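Plellanton Community Library
12 December 2021

The Library has completed its review of how small items are stored and returned in the Flomthorpe Road activity room. A summary of the changes follows in this thread. They apply to all groups that book the room.

Small plastic baskets are now the standard container for craft supplies, game pieces and stationery. Cardboard trays and lidded tubs are being withdrawn and will not be replaced.

Baskets are assigned by color. Red is for paper and card. Orange is for pens, pencils and glue. Black is for scissors, staplers and anything else with a blade or a point.

Groups are asked not to mix contents between colors, even for a short session. Items found in the wrong basket will be moved by staff at the end of the day.

Baskets should be emptied before they are returned. Contents go back to the labeled drawers - the baskets themselves are not for long-term storage.
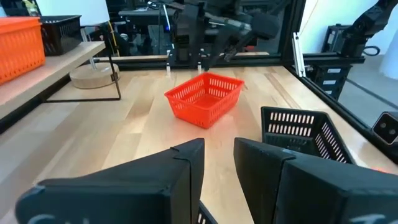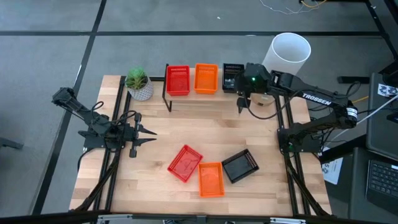

Slotted plastic baskets on the wooden table.

Stacking is permitted on the shelves only, and no more than 9 high. Please keep one color to a stack.

The Library purchased 32 baskets under this change. The supplier is Pristora, and replacements of the same pattern can be ordered through the front desk. Groups should not bring in their own baskets, as other sizes do not fit the shelves.

Cleaning: warm water and mild soap, then air dry. The slots collect glitter and pencil shavings, and a soft brush is kept at the sink for this purpose. Bleach should not be used on the red or orange baskets.

The wooden tabletop is to be wiped with a damp cloth only. Paint, hot glue and varnish require a table cover, available on request from the desk.

A cracked or split basket should be handed to staff and not put back on the shelf. There is no charge for ordinary wear.

The same arrangement will be introduced in the Dlamini Reading Room in March. Groups that use both rooms will be contacted directly.

Questions may be sent to Tumelo Radebe, Facilities Coordinator, by way of the front desk. Written comments on the color system are welcome and will be considered before the March changes take effect.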